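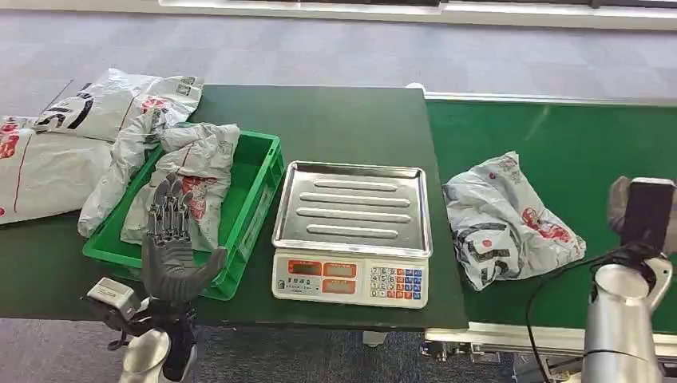 Returns Handling: What Changes for Small Shippers This Spring

The Meswood returns desk moves to a new intake procedure in March 2023. Members who send out goods in plastic mailers will see most of the effect. Those who ship only in cartons can skip to the section on labels.

Why the mailer rules were rewritten

The old procedure assumed that a returned item comes back in the packaging it went out in. For cartons this is mostly true. For mailers it is not. A mailer is usually torn along one side by the customer, and the item then comes back in whatever bag was at hand, with the original order number nowhere on the outside. The desk has to open the parcel, find the packing slip if there is one, and match the contents against open orders. When there is no slip, the parcel goes to the unmatched shelf.

In January we reviewed a sample of 2000 returned parcels from the Usow and Motgate routes. Parcels with a readable return code on the outside went through in a single handling step. Parcels without one needed up to five. The item value had no bearing on the handling cost, so a low-priced shirt in an unmarked bag could cost more to process than it could be resold for.

Mailer specification

From the changeover, outbound mailers should have two adhesive strips. The first closes the bag for delivery. The second stays covered until the customer needs it. The tear line must sit between the two, so that opening the bag leaves the second strip intact. Several members already buy bags of this type. If you are not sure about yours, open one along the tear line and check that the remaining flap still reaches past the opening.

Film thickness is left to the member, with one condition: the bag must survive two trips. Thin single-use film tends to split at the bottom seam on the way back, and contents that fall out in transit cannot be traced. Double-wall paper mailers are accepted under the same condition.

Printed bags are fine. Keep the front panel clear of dark ink in the area where the label goes, and leave a margin on all sides of it. Glossy film gives more trouble at the scanner than matte, mainly when the label is applied across a fold. Apply it to the flat part of the bag after filling, with the air pressed out first.

Labels

The return label is now separate from the packing slip. It carries the member code, the order number and a reason field that the customer can leave blank. The member code is five digits. Older four-digit codes will be read until existing label stock runs out, but should not be reprinted.

Labels must be at least as large as the template in the member area. Shrinking the template to fit a small bag is the most common cause of a failed read. If the bag is too small for the label, the bag is too small for the route – use the next size up.

Removable adhesive is not accepted on film. It lifts at the corners in cold vans.

Batching and drop-off

Members who collect returns at their own counter may hand them in as a batch. A batch is a set of parcels for one member, in one open container, with a batch sheet on top. Cartons and mailers go in separate batches. Please do not bundle mailers with tape or stretch wrap, as the outer labels are often damaged when the bundle is cut open.

The Motgate drop-off closes earlier than Usow on weekdays. Batches that miss the cutoff are logged the next working day, and the refund period for the customer runs from the logged date.

Fees

The handling fee for a coded parcel is unchanged. Uncoded parcels will carry a surcharge, itemized on the monthly statement under a separate line. Members with fewer than 1000 returns a year are exempt from the surcharge for the first two statements, which should give enough time to use up old bags.

Unmatched goods are held for the same period as before and then released for clearance. A list of held goods is posted in the member area and can be sorted by route and arrival date. It is worth checking if a customer insists that a parcel was sent.

Software

The Jaidee export format has been extended with two fields: return code and bag type. Existing exports will continue to load with those fields empty. If you generate labels from your own order system, the code must be stored with the order at the time of dispatch. Generating it later, when the customer asks for a return, defeats the matching step, since the desk receives the code list overnight.

A test file is available on request. Send trial exports to the desk with the word TEST in the subject line and they will be checked without being posted to your account.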